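Assembly Line Practicum, Section 4: The Power Supply

Our station at Drotetti came after the empty case and before everyone else's problems. The supply goes in first, while there is still room for two hands.

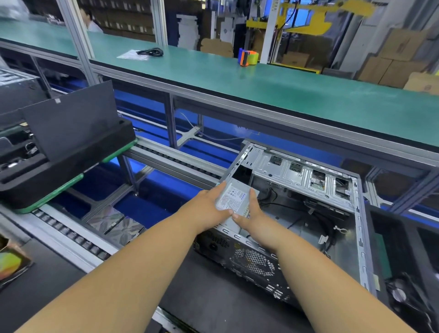

The work sheet allows 132 seconds for this step. We managed it on the seventh try, if you ignore the cables, which the work sheet does. Screws come next, through the back panel.

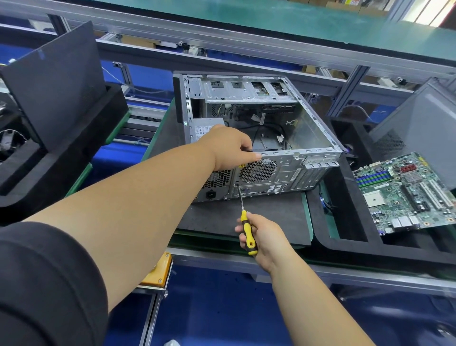

Štěpánek's note on our draft was that the cables should be tucked away before the screwdriver comes out. We have changed Table 7.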